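Unit 4: When the Hand Lets Go (or Doesn't)
Notes by Despina Vlachou

4.1 The Jonura fault

Read the log before lab. In June our sorting run stopped at cycle 1563 with the fingers closed and the controller reporting them open. The software, pleased with itself, moved on to the next slot. It kept this up until Irfan Rana hit the stop.

The cause was a stale grip reading. The position message had frozen, and the planner never checked its age. A sensor that dies tells you something. A sensor that repeats its last good answer gets believed.

The task is a cardboard organizer, two columns of six slots, on a bare wooden tabletop. A grip error at the near slots leaves very little room before the fingers meet cardboard or table.
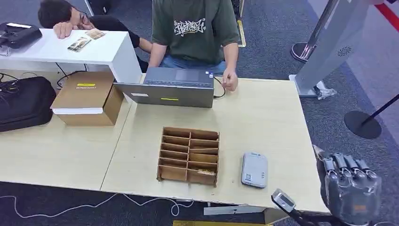
4.2 What to do in lab

1. One person holds the stop and does nothing else. Typing counts as something else.
2. Forearms stay off the table while the arms are enabled.
3. Reject any grip reading older than 70 ms.
4. If the hand stalls, cut power before you reach in. "It looked off" was in last year's report too.

Homework: find the first bad reading in the log. Hint: it comes well before 1563.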